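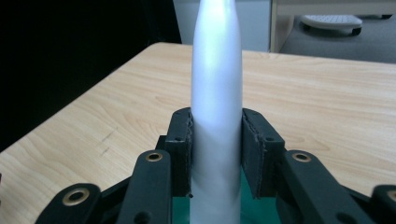 ## Madenthorpe women's football program: report to Pavliuk, November 2025

The under-16 league now has 60 registered players, up from April. Stavimeck resurfaced the lower pitch and finished on schedule. Average gate for the senior side is 200 against a target of 400.

**Spending:** travel is over budget by $400, mostly the extra away match at Bimon. We will cover this from gate income.

**Next period:** coach licensing, winter training hours and a decision on floodlights.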